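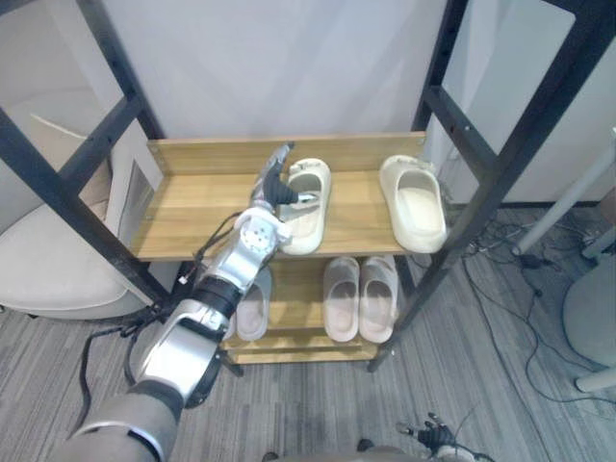
Gasthorpe Shared Workshop / Robot Build Group / Notebook
2 min read

November, evening session. Me and Atif.

Task is still the shoe rack. Slides only for now, no laces. The hand goes in under the strap with the fingers and the thumb closes from outside. Grip is fine when the toe faces the back panel. With the slide turned sideways the thumb lands on the sole and pushes it along the shelf.

Changed tonight:
- thumb close delay from 100 ms to 18 ms
- elbow limit brought in a little so the forearm stays clear of the left end frame
- wrist cable retied with more slack

Ran the upper shelf 3 times after the change. Two good picks, one slip. The slip was at the heel end, where the sole is thickest. Lower shelf not tried. The approach has to come in flatter there and the Tarar planner keeps asking for an elbow position we don't have.

Sleeve: the ribbed cuff sits right above the fingers and I want it to stay there. If it rides down it gets into the first joint. Atif thinks a strip of grip tape inside the cuff would hold it. I would sooner sew in a loop and hook it to the wrist.

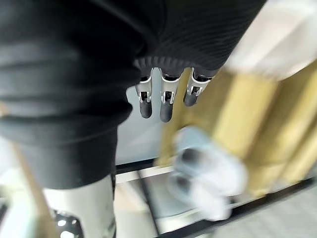 Nighat Shaikh wrote back that the loop is a bad idea if the wrist has to turn all the way over, and that on the Purberg arm she ended up cutting the cuff shorter and leaving it at that. Will try hers first.

To do: order Harkex fingertips, spare set. Log the thumb current. Ask Sugeng for the flatter approach path.

2 comments · 3 shares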